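4th July

The library in our town is closing its local history room, or moving it, depending on which notice you read. The one taped to the front door says "relocating". The one on the council website says "consolidated into regional storage". I went in to ask and was told both were correct.

I've used that room on and off since we moved here. It holds 44 boxes of material from the old Demchenko flour mill, which ran beside the river until the rail siding was pulled up. There are wage books, letters about grain prices, a run of photographs of the staff picnic, and a long argument by post over who should pay for a fence. I started reading the boxes in order and I'm up to number 16. At my present speed I'd have finished in a few more years, so the news was unwelcome.

Zlata Panasiuk runs the room three mornings a week. She was calm about it. The regional store is climate controlled, she said, and the back wall of the library has had damp in it for as long as she's worked there. She showed me the bottom shelf, where the plaster has come away and someone has put down a folded towel. The mill papers haven't been on that shelf for years, but the parish maps were, and two of them have tide marks across the corner. I can't argue with that. Paper wants to be dry and cool, and this building is neither in summer.

What goes is the browsing. At the moment I ask for box 16, carry it to the table by the window and go through whatever is in it. At the store you'll fill in a form naming the item you want, and someone will bring that item out. The trouble is that the mill collection has never been listed item by item. The catalogue entry for box 12 reads, in full, "Correspondence, misc." That box turned out to have the whole fence dispute in it, as well as a recipe for boot polish and a set of measurements for a cricket pavilion that was never built. I wouldn't have known to ask for any of them.

So the job, if anyone is going to do it, is to list the boxes before they leave. The move was meant to happen in May and has already slipped once. Zlata thinks we have until spring. She has a template from the state archive with far too many columns, and we cut it down to five: box, folder, date, what it is, who's named in it. I did the first two boxes as a trial. They took me two afternoons, and most of the second one went on a single bundle of receipts that had been folded into quarters and tied with string.

A few things I've learned from those two boxes, mainly for my own reference:

- Write the date exactly as it appears, even when it's obviously wrong. The mill's clerk got the year wrong every January for weeks.
- Don't correct the spelling of surnames. Put the likely version in square brackets after it.
- Pencil only. I knew this one, but I still turned up with a biro in my pocket and had to hand it over.
- Count the sheets in a bundle before untying it, and again after.
- Take your own cushion. The chairs are terrible.

Yaroslav Yurchenko has offered to take the wage books. He used to do payroll for a transport company and says he finds them restful. He's already noticed that the carters were paid a different rate for the river road, which explains a column of small extra sums I'd put down to overtime. I'd read straight past it. He's also worked out that the initials S.T. in the margins belong to a foreman, Svyatoslav Tkachenko, who signed off the loads for most of the period and whose handwriting gets steadily larger as the years go on - I suppose his eyes were going.

I still have reservations about the store. It's nearly 2 hours away by car and there's no bus that gets you there and back in a day. For someone like me that's a nuisance. For the students who come in after school to do their street histories it's the end of it. The library says scans will be available on request, and I'm sure they will, at a price per page that hasn't been set yet. I've written to the council asking what it will be. I kept the letter short and didn't mention the fence.

If you have any connection with the mill, or a relative who worked there, Zlata would like to hear from you before the boxes are packed. She's particularly after names for the picnic photographs. Someone wrote the names on the back of the first few and then gave up.

I'll put up the list for boxes 1 and 2 once I've checked it against my notes. Box 3 is ledgers and should go faster. 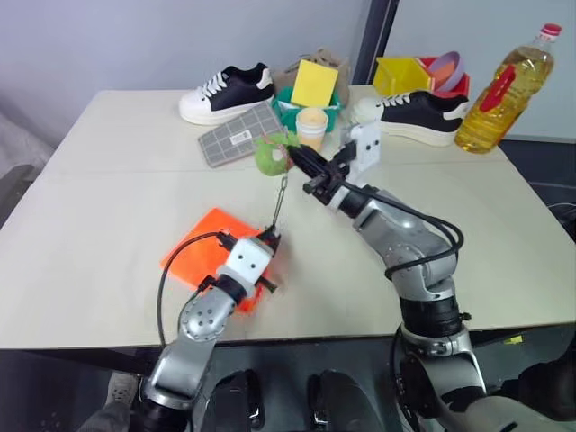
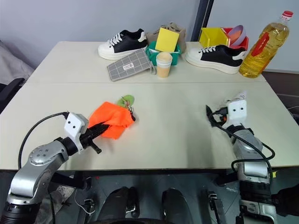
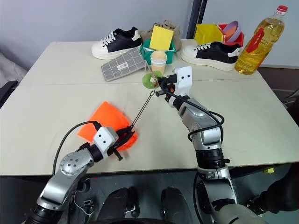
**Filed under:** Local history, Libraries, The mill boxes

A correction to my last post. I said the siding came out before the mill shut. Demyd Ivanyshyn wrote to say the mill kept going for one more season, with everything carted out by road, and he's sent me a copy of a delivery docket to prove it. I've fixed the earlier post and added his docket to the list of things to ask the archive about.

Comments are open until I next get a run of spam.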